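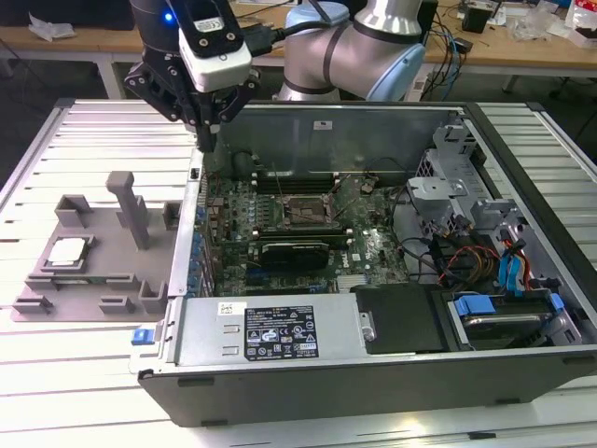 4. Results

4.1 Storage of retired desktop computers

Of the 492 offices that received the questionnaire, 349 returned it in a form we could use. The offices are spread over all 11 districts of Cuvodbridge. Return was lowest in Darnero, where many offices have only one or two employees and where the letter was probably read by the same person who answers the telephone.

The most common answer to the question "Where is your last replaced desktop computer now?" was "in the building." Respondents wrote that it stays under a desk, in a cupboard, on top of a cupboard, or in a room that had earlier another use. We did not expect that the storage place would influence the later decision, but the written comments suggest it. A computer in a locked room is forgotten. A computer under a desk disturbs the feet of a person, and this person asks from time to time when it will be taken away.

Offices which rent their space gave a different picture from offices which own it. For tenants, the end of the lease is the moment when old equipment leaves, and it usually leaves all together and in a hurry. Owners do not have such a moment. In Adano, where most of the offices are owned, several respondents reported machines that were older than the employment of anybody now working there.

4.2 Knowledge about reusable parts

We asked the respondents to name parts of a desktop computer that could be used again in another machine. Memory and hard disk were mentioned often. The graphics card was mentioned mostly by offices doing drawing or planning work. The processor was rarely mentioned, although in a typical tower its socket is near the middle of the board and is easy to find after the side panel is removed (Figure 3).

Figure 3. Desktop tower lying on its side with the interior facing upward. The memory slots, the CPU socket and the graphics card are visible.
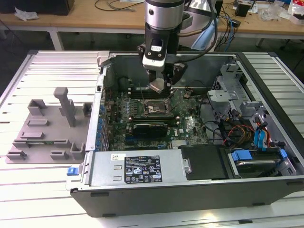

The level of knowledge did not agree well with the willingness to give the computer away. Some respondents who named many parts kept every machine "for spare parts," but they could not remember a case when a part was taken. Others named no part and had already delivered all their old machines to the collection point in Tello. We think that knowledge of parts gives a reason to wait, and that the offices without this knowledge have less difficulty to decide.

4.3 Concern about data

Fear of losing control over documents was the strongest reason for keeping a computer. It was stated also by offices that had removed the hard disk before storage, so the reason cannot be only a technical one. In the 40 offices that we visited in January, we asked to see the disk or a record of its removal. Most offices could show one of the two, but not always on the same day. The written rules, when they existed, described how to buy a computer in detail and said about its disposal one sentence or nothing.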